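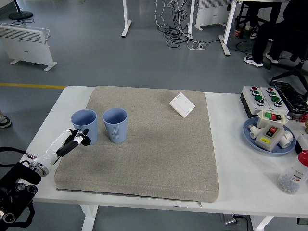
Storia Square Pad - gray

Seat pad, floor pad, bench pad, table pad. Square, gray, fine speckled fabric, zipper along the front seam. Slightly rounded edges so the corners don't catch on your sleeves. One color for now - a dark green was promised for June, no word yet from Stuvwood.

Sold singly. Covers also sold seperately, see bottom of page.

Size and fill
Side: 558 mm. Same on all four sides, so no wrong way round on a square stool.
Fill: one-piece foam, medium firm. Not memory foam - we get asked.
Weight: under two pounds.
Cover: woven polyester, removable.
Zipper: single pull, hangs free at the corner. Opens one side only, so take your time getting the foam back in. Fold it in half like a taco, push to the back, let go.

Where people use it
Mostly benches and window seats. Also as a soft work surface - lay it on a hard table and small stuff stays where you put it. Cups, switch plates, screws, whatever you are sorting. Glenys Ruddock in our Justhorpe shop keeps one on the repair counter and swears by it. Firm enough that a plastic cup will stand on it. Would not trust a full wine glass.

Not for outdoors. Not for pets that dig. Not a heat mat - no irons, no soldering, no hot pans, foam will mark.

Care
Cover: cold wash, inside out, zipper closed. Line dry. No bleach. Don't tumble, it will shrink a little and you'll never get the foam back in.
Foam: spot clean only. If it gets soaked stand it on edge by an open window, a day or two.
Lint: tape roller works. The speckle hides most crumbs.

Price and stock
Pad complete: $80
Cover only: $34
Pack of 9 pads: email for a price. Ask for Tegan Hoani, she does the trade orders.

This batch is 1000 pads, made for us by Nguyen-Tran. Ships flat, not vacuum packed, so the box is bigger then you'd expect. Orders in before 2 pm go out same day.

Returns
30 days, cover unwashed, tag on. We pay return postage if the zipper is faulty. If it's just the wrong gray for your room then postage is yours, sorry. Swatches are free - ask first.

Questions
Does it slide? On a glossy tabletop, a bit. Use a strip of grip mat underneath.
Does it come with ties? No. Cameron Mahuika can sew them on at the shop, $12 a pad, allow a week.
Will you cut a custom size? Not at the moment.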